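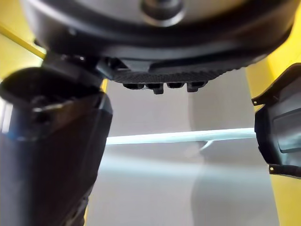

文・ハウィ・ウェルドゥ(Hawi Weldu)

12月から雨が降っていないと聞いていたので、覚悟して行った。バス停から農場の門まで徒歩で2キロ、道は赤土で、靴もズボンの裾もすぐに同じ色になる。

ベライ(Belay)は女性組合が運営するキノコ栽培の農場で、2022/03/28に見学日があった。受付でチャルトゥ・アドマスさんから名札をもらい、手を洗ってから栽培舎に入る。壁は土と藁を混ぜたもので、中は外よりずっと涼しい。

育てているのはヒラタケ。培地は近くの農家から買うトウモロコシの芯と麦わらで、刻んで蒸し、袋に詰めて種菌を植える。菌が回るまでは暗い部屋に置き、そのあと袋に切れ目を入れて隣の棟へ移す。水やりは朝と夕方の2回、床と壁にまくだけで、袋には直接かけない。
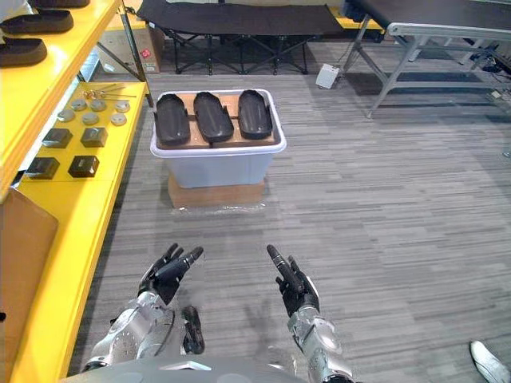

カーペットの上、段ボール箱にのせた半透明の収納容器

組合員は43人。収穫物の大半は町の食堂に卸し、残りは干して粉にする。ガディサ・テスファマリアムさんによると、乾期は野菜が高くなるのでキノコがよく売れるそうだ。困っているのは種菌の仕入れで、首都から届くまでに日数がかかり、途中で傷むこともある。自前の培養室をつくる計画はあるが、電気の引き込みがまだ決まっていない。

使い終わった培地は堆肥にして、裏の畑でケールと玉ねぎに使っている。昼食にはそのケールとヒラタケの炒め物が出た。塩気が強めで、インジェラによく合う。

帰りに干しキノコを100グラム買った。次の見学日は未定で、希望者は門の横の事務所で名前を書いておくと連絡がもらえる。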